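Print this page | E-mail this entry

Workshop notebook, August 11, 2023

Ink for the plant labels again, because the April batch has faded to nothing and I've now got a bench of pots I can't tell apart. Pulled all the old tags from the Plavlow beds this morning and sorted them by what was still readable (very little!). The pencil ones are fine. Pencil is always fine, and I always forget.

So the plan is to put red and black from three makes on the white tags and leave half on the south sill, half out in the rain. Sirden red went on beautifully, nice thick line, but it beads if the tag's been handled first.
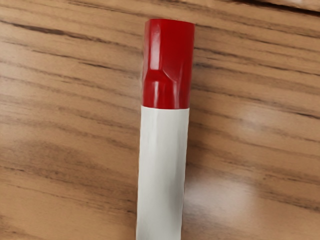
Wiping the tags with a drop of meths helps a lot. I did 50 that way and left 40 as they came out of the packet, so we'll have something to compare. Numbered on the back in pencil – see, I do learn. The Grollau black skips on the ribbed side and I've stopped using that side altogether.

I did wonder about varnish over the top. Tried a bit of the clear stuff left from the Shetty order and it lifted the red straight off into a pink smear, all over my thumb too. Might work if the ink had a full day first, will try again on scraps.

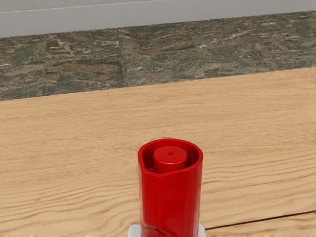
Note added in the margin by the potting shed lot: they had the same smearing last year and got round it by using a soft pencil first and going over it in ink, so the name survives even when the colour goes. They also say bury the tag with the writing end down, and only pull it up when you need it. Sensible, though a pain with seedlings.

I'll do a few both ways. Total labels needed for the autumn sowing is up to 2290 if everyone's lists are right, so whatever we choose has to be quick to write.

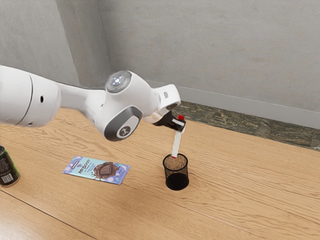

To do

- Second coat test, varnish over day-old ink
- Soft pencil under red
- Move the sill tags away from the tap, they keep getting splashed
- Order more white tags, smooth both sides this time
- Rewrite the beans before I forget which is which

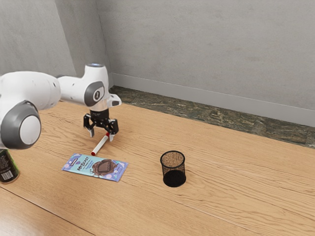 Arm over the table, gripper pointing down.

Left the rain tray by the water butt. Please don't tidy it!

Recent entries
Mending the cold frame hinges
Seed drawer, what's left in it
Twine that doesn't rot

Contact us | © 2023 Plavlow Garden Workshop | Back to top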